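Lutel Steamed Buns -- data card

Trunodine household set, part two. Last edited April 6, 2021.

Welcome! This folder is all about one small kitchen job that I could watch all day: getting steamed buns out of an electric steamer and onto a plate. The earlier Trunodine parts covered toast and cereal (fun, but flat), so a round food in a round steel tray feels like a real step up. There are 1,308 clips, most of them under 30 seconds long.

What's on the table

The list is short on purpose. There is a steamer with a perforated stainless steel tray and a white base, a clear glass lid with a little beige handle, a wide-rimmed white plate, and the buns. White table, white wall -- pale buns against all that white make a lovely hard case for anyone working on segmentation.

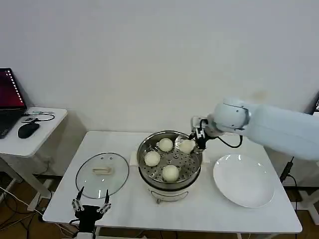 Clips are grouped by bun count at the start, and each group has its own subfolder. The plate goes on the right in the Lutel clips and on the left in the Bretov clips, so please check the site column before you mix them! Labels mark three moments: bun touched, bun lifted, bun on plate. A bun that rolls off the rim keeps its first two labels and gets "dropped" for the third.

The odds and ends

Kitchens have more in them than food, and I'm very happy with this part. More than 200 clips follow small items lying near the cooker, cords and cables included. Thin gray cable on a white tabletop is harder to outline than any bun, and the masks there were all drawn by hand. Small things we couldn't name with confidence are labeled "small_object" and left at that. 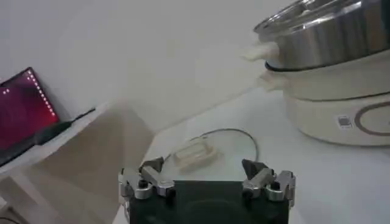 Splits

train: everything not listed below
val: 40 clips, Lutel only
test: 40 clips, Bretov only

Known problems

Reflections in the steel sometimes get masked as objects. The glass lid is missing its label in a few of the Bretov clips -- fixes are very welcome.

License and thanks

Free for research and teaching. Please credit Georgiev, Trunodine household set, part two.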